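Atadine Teleoperation Laboratory
Gallery: Teaching by Hand at the Kitstead Bench

The Atadine laboratory at Kitstead studies how two-armed robots may be taught ordinary household and shop work by people. The pictures on this page come from the fruit handling series, in which a bag of fruit is brought to the bench and its contents are transferred to a basket. The movements are directed throughout by a trained operator, and each attempt is stored as a demonstration from which a control program may later be trained.

Visitors to the laboratory often expect the robots to be working alone. During a teaching session they are not. The operator sits at a separate desk and holds a pair of lightweight handles, known within the laboratory as the Kapoor handles, whose joints follow the same layout as the arms on the bench. When the operator bends a wrist or closes a grip, the corresponding arm does the same. No instructions are typed and no path is drawn in advance. What is kept is the movement itself, together with the views from the cameras at the bench and on the grippers.

The bench and both arms

Both arms are carried on a rail along the front of the table, so that either can reach the middle and each can assist the other. The division of labour is left to the operator. Most settle quickly on a habit of steadying with one arm and working with the other, much as a person would hold a bag open with one hand and reach in with the second.

Soft packaging remains among the harder materials in the programme. A bag changes shape whenever it is touched, and the fruit inside shifts with it. Operators are asked to work slowly at this stage and to pause before closing the grip, so that the decision is plain in the recording.
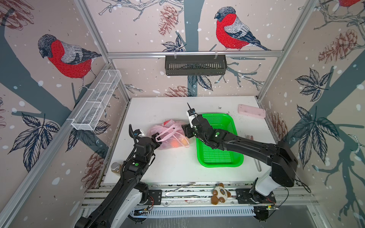 The left gripper holds the bag by its handle while the right gripper reaches towards its side. The green basket is at centre right.

The fruit handling series consists of 71 demonstrations, of which 59 have been accepted for training. An attempt is set aside when a fruit leaves the table, when the operator has to stop and restart, or when the two arms touch with any force. Attempts set aside are not deleted. They are held in a separate folder and are of considerable use to colleagues who study how errors begin.

Accepted demonstrations are not all alike, and they are not meant to be. Operators are encouraged to vary the order in which the fruit is taken, the side from which it is approached and the place where it is put down. An earlier series, in which every attempt followed the same order, produced a program that performed well only when the bench was laid out exactly as before.

Choosing a grip

Round fruit with a smooth skin may be lifted from almost any side. Fruit of a less regular form asks more of the operator, who must judge the approach from the camera views alone. There is no sense of touch in the Kapoor handles at present; a small resistance is felt when the gripper closes, but it does not vary with the object. New operators tend to squeeze too firmly in their first hours and are given practice with soft objects before they join a recorded session.
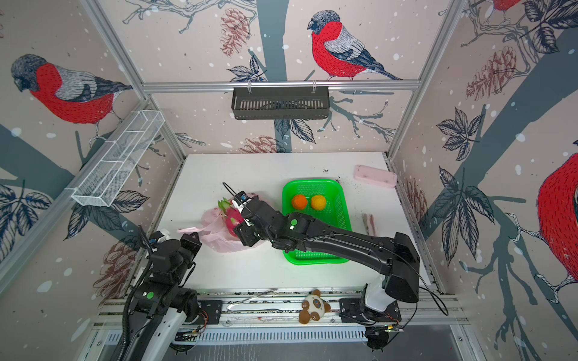

The right gripper at the dragon fruit. Two round fruits are in the basket.

The laboratory keeps written guidance for this part of the work, which may be given briefly as follows.

Approach the fruit with the gripper already open.
Keep the idle arm folded, or well clear of the working arm.
Lift before moving sideways.
Lower the fruit into the basket; do not drop it.
Return both arms to rest before ending the recording.

The last of these is often overlooked. A recording that ends while an arm is still moving gives the program no clear example of how to finish, and the first version trained at Kitstead would hover over the basket until it was switched off.

The view from the gripper

Each demonstration is recorded from more than one position. The fixed view shows the whole table and is the one preferred by reviewers. The views from the grippers are narrower, but they show the final few centimetres of an approach, where an arm may otherwise hide the object it is reaching for. Operators may switch between views at will, and experienced operators do so without seeming to notice.

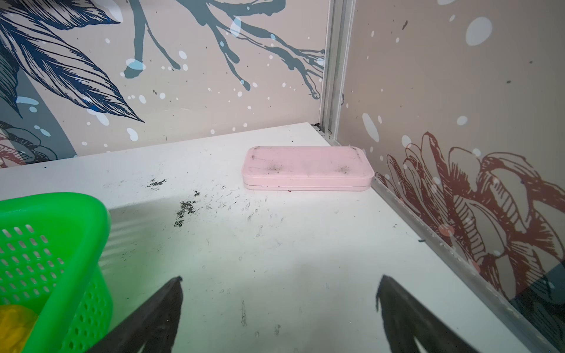

A view from the gripper, with both fingers open and the pale pink case lying beyond them. Part of the green basket is at lower left.

All views are stored against a common clock using Stident, the laboratory's own recording software. Stident also keeps the position of every joint, and a reviewer may step through a demonstration with the camera views and the joint positions side by side. A written note by the operator is attached to each attempt. These notes are short — a line is usual — and record anything the cameras would miss, such as a slip of the hand or a moment of doubt about which fruit to take.

Review and training

Every demonstration is read by 2 reviewers before it is accepted. They work separately and compare their findings afterwards. Where they differ, the attempt is set aside until the operator has been consulted. The process is slow, and the laboratory has considered replacing part of it with automatic checks. For the present the reviewers have been retained, chiefly on account of the hesitations they notice, which an automatic check based on joint positions did not find reliably.

Sessions are limited in length. Directing two arms through handles is tiring for the shoulders and the eyes, and the quality of the demonstrations falls before the operator is aware of it. Operators rest between sessions and are not asked to record after four o'clock in the afternoon.

Further work

A second series, in which the operator guides the arms directly by hand without the handles, is due to begin in December. Direct guidance gives a better feeling for weight and contact, although the operator's own hands then appear in the camera views and must be allowed for in training. The same bench will be used for both methods so that the results may be compared.

Pictures from the second series will be added to this gallery once the recordings have been reviewed. Requests to reproduce the pictures on this page should be made in writing to the Atadine laboratory office at Kitstead, stating the picture required and the purpose for which it is wanted.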